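Inicio > Prácticas y docencia > Material de sutura

Almohadilla de práctica Stilon, tejido sintético
Ref. 78 | En existencias

El fabricante la anuncia como «indistinguible del tejido real». Nosotros la vendemos, pero no firmamos esa frase. Es una almohadilla para aprender a pasar la aguja y a anudar, y para eso sirve bastante bien.

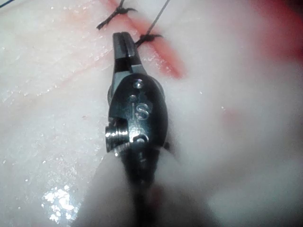

Nudo en hilo negro.

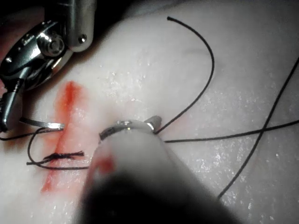 Incisión con líquido rojo sobre la almohadilla.
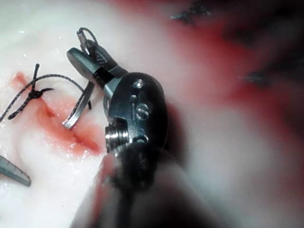
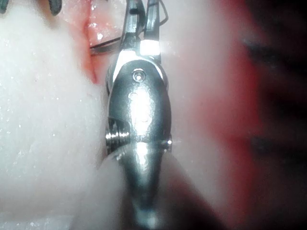 Lo que dice el catálogo y lo que pensamos

«Aguanta 200 puntos.» Depende de quién los dé. Müzeyen Sönmez la tuvo en su taller de Plumstead con alumnos de primer curso y a los 70 puntos los bordes ya se desgarraban al tensar. Con manos más expertas dura más, claro, pero las manos expertas no suelen ser las que compran esto.

«Autorreparable.» No. Los orificios se disimulan al humedecer la superficie y vuelven a abrirse en cuanto se tira del hilo. Si quiere cortes limpios, use una zona nueva.

«Sangrado realista.» Se incluyen 2 sobres de líquido rojo. Mancha la ropa, y también la mesa si se deja secar. Para enseñar a limpiar el campo vale; como imitación de una hemorragia nos parece poca cosa.

Comparación con Hinrichs

La de Hinrichs es más rígida y perdona menos la tracción excesiva. Dagmar Trnka la prefiere para el punto simple y la Stilon para el intradérmico. A nosotros la diferencia nos pareció menor que la que hay entre un buen hilo y uno barato – y del hilo apenas habla ningún catálogo.

Contenido: una almohadilla, 2 sobres de líquido, bandeja de apoyo. No incluye hilo, agujas ni portaagujas, aunque la caja lleve un portaagujas impreso en la tapa.

Conservación: en su bolsa, cerrada, lejos del sol. Lavar con agua tibia y poco jabón. El alcohol la reseca.

Uso exclusivo para docencia. No es producto sanitario.

Devoluciones: se aceptan sin abrir. Una vez cortada, no.

Ficha revisada el 9 de agosto de 2020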